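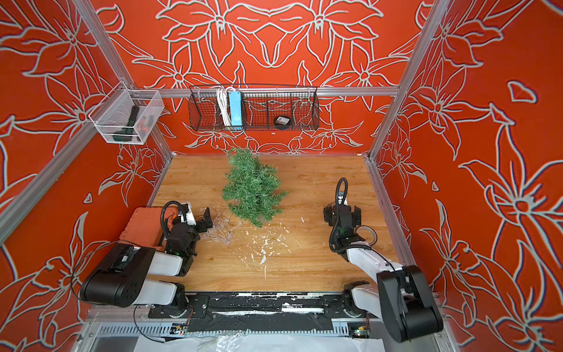
Varied backgrounds vs. plain backgrounds for bimanual demos – our numbers

Posted by mkasprzak, 7/23/25

We finished the comparison I mentioned in the April thread, so I'm putting the result up before the write-up is done. Mwajuma Muli ran the collection and I did the training.

The question was whether demonstrations collected against busy walls give you a policy that holds up better when the room changes. We used one task family, stringing lights on a small artificial tree with two arms. We picked it because the wire never lies the same way twice and the bulbs catch on the needles.

Setup was 2,073 teleoperated demos in total, split evenly by time between plain gray walls and patterned walls. The patterned half includes the big lily print on orange-red, which is the loudest one we have. From each half we drew 500 demos and trained the same policy with the same settings. Then we ran 246 test trials per policy in a cell with wall covers neither one had seen.

The policy from patterned walls finished the task more often in the unseen cell. In the plain gray cell the two were close enough that I wouldn't claim a difference. The full table will be in the write-up.

What surprised us is where the gap comes from. Nearly all of it is in the first grasp on the wire. Once a gripper has hold of the string, both policies do about as well at getting it over to the tree.

hollis_k

Thanks for posting before the paper. Thin wire and clear bulbs on a wood top is a hard thing to see for any camera, so the first grasp being the weak spot makes sense to me.

How many wall patterns in the patterned half? If it was two or three, I would be careful about saying "varied." The policy could have just learned to ignore those.

mkasprzak

15 covers. They're changed between sessions, never during one. The test covers were held out from the start.

ebellamy

I don't buy it yet. You have one task, and the test is a wall swap. If you train on changing walls and test on changed walls, you will look good. That tells me the policy can handle walls. It does not tell me it can handle a different table, different lights, or a tree from another store.

We ran something like this at Ruddock with cable routing and got nothing from the backgrounds. What helped was moving the objects around more at the start of each demo. Did you control for that?

muli_m

I can answer the second part. Start poses came off the same printed list for both halves. The tree goes down on its side, the lights get dropped near it, and the operator doesn't rearrange them. Same list, same operators, same shift lengths.

One thing we did not control is the fake snow. The tree sheds it and it builds up over a session. We sweep between sessions, but the last demos of a shift have a lot more white flecks on the board than the first ones do. Both halves have this, though I never measured whether it was equal.

ebellamy

OK, that's better controlled than I assumed. I still think the title oversells it. "Varied walls help on unseen walls" is what you have.

hollis_k

Everett, that is pretty much what the title says. She didn't claim anything about tables.

The snow bothers me more. White flecks near transparent bulbs could change the first grasp a lot, and that's the exact step where the gap shows up. If the patterned sessions ran cleaner for some reason, that could be your whole result.

mkasprzak

Fair. Start images are saved for every demo, so I can score them for debris and check. I'll run it with the Cuvex masks we already have – should take a day or two.
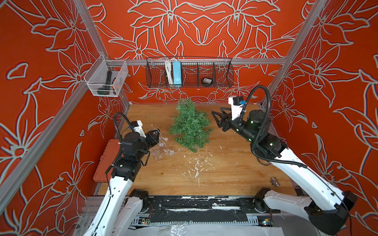 lzalewska

Does one arm do the whole job in your demos, or do both have to touch the lights?

muli_m

Both, in most of them. One arm picks up an end of the string and brings it over, and the other opens near the tree to steady a branch or take the wire. Operators could choose which side started. The left arm got used first more often, mainly because of how the lights tend to land.

lzalewska

Then I'd look at results by starting arm too. We use Stasis for labeling and had a case where the whole effect was in one wrist camera. The other one had its view blocked by the gripper at the moment of the grasp. If your two wrist views see different amounts of wall, the background change isn't equal for both.

mkasprzak

That's a good check and we have the labels for it. Adding it to the list.

ebellamy

If you add a run, make it this one: plain walls, but with the crop tightened so the policy sees almost no wall at all. If that matches the patterned policy, then you can skip hanging covers and save everybody the trouble.

hollis_k

Agree with that one. It's cheap, too, no new demos needed.

mkasprzak

We tried a tight crop early on and dropped it. The arms left the view on the wider reaches and the policy would stall. I could crop the fixed camera only and leave the wrist views alone. Will do that with the same 500 plain demos.

muli_m

Small correction to my post above. One operator, from the Undport group, only worked on the patterned half for the first week. After that it was even. I'll send Mei the session numbers so those demos can be left out of a rerun.

ebellamy

Good. Post the rerun even if the gap goes away, please.

mkasprzak

I will. Debris scores first, then starting arm, then the crop. Same thread.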